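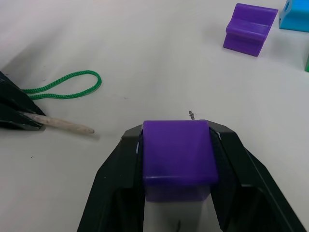
One purple block in the fingers, the other still waiting on the table.

Sep 27, 2019

I have spent most of this week teaching a robot arm to pick up toy blocks by holding its wrist and moving it through the job myself. You press a button to slacken the joints, walk the gripper over to the block, close it, lift, put it down somewhere else and press the button again. Then you do it again.

Kimutai Muli set me a target of 1000 runs before we try training anything. I can manage up to 26 in an hour if I don't stop for tea. Wanda Holloway is quicker but she uses the remote handset, which I still find awkward. With the handset I overshoot when I come down over the block and then have to creep back. By hand I know where the fingers are going, though my shoulder complains by the afternoon.

The purple blocks have been the hardest for me. The one with the curved notch in its top needs a bit of thought about which way round to take it. If I dither over it, the dithering goes into the recording as well, and Kimutai says the robot will learn to dither. So now I decide on the grip before I press the button. I threw away 16 runs from the first morning for that reason and started the count again.

I also used to tidy the table between runs and set everything out square. Faith Nyaga asked me to stop doing that. She wants the blocks left at odd angles, and other bits and pieces left out too, so that the arm doesn't get used to a neat table.

Tomorrow I'm swapping with Wanda, so she does the hand guiding and I get the handset. I've asked her to turn the speed down for me first. If my numbers are terrible I will put them up here anyway.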